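Will a robot ever sort my dad's odds and ends?

April 4, 2021

My father ran the repair counter at Drakos for most of his working life, and if you'd asked him what the job was he'd have said "finding things". The mending was the easy bit! So whenever somebody tells me the machines are nearly ready to do our chores, I think of him with his arm in a box up to the elbow, feeling for the right part by touch (and usually humming).

I put this to my old friend Makis Liapis, who has spent four years on robot arms at Bemura, and he laughed and said my dad's box would keep his team busy until they retired. Lifting the same part from the same spot all day is more or less solved, he told me. Reaching into a container, past a tray, for one thing lying against another is still slow going, and shiny metal can play havoc with a camera.
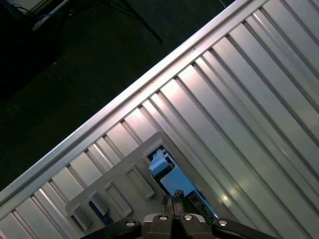 So, are they ready yet?

Not for my house, I'd say, and I say it fondly. Look at how little room those two fingers have in the opening, with the blue box so close by. I'd be nervous doing it myself, and I've got skin that can feel when I'm about to knock something.

Makis thinks seven years for the workshop and longer for the kitchen. I'd happily be proved wrong, as there's a cupboard under my stairs that I haven't faced since January, and whoever wants to go in first is very welcome to it.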